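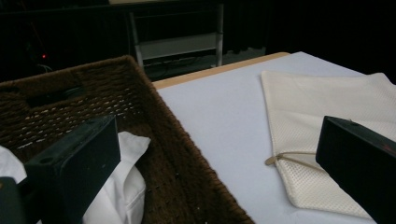

Do you need more than one mesh bag to do laundry well? Two will change your week, and a third is a luxury I fully support.

I came to mesh bags late, at 41, after Myrtle Esposito (my neighbor, and a far better washer of delicate things than I am) asked why I kept buying new socks. I had been throwing everything in loose for years! Straps around sleeves, buttons caught in sweaters, one sad sock stuck inside a duvet cover until December. A bag with a drawstring ends all of that – you fill it halfway, pull the cord tight and forget it.

My other great love is the woven basket. I know plastic hampers are cheaper and you can hose them down. But a basket with a proper handle opening can go straight from the bedroom to the folding table, and clean pillowcases look so good sitting in it that I sometimes leave them there all Wednesday just to walk past them.

Volkan Coşkun, who shares my laundry room, thinks a basket snags knits. He has a point with the rougher weaves. Keep your sweaters in the mesh bag until you're ready to fold, and put the plain cotton in the basket – it can take it. Mine is going on three years with the same pillowcases, and I haven't found a pulled thread yet.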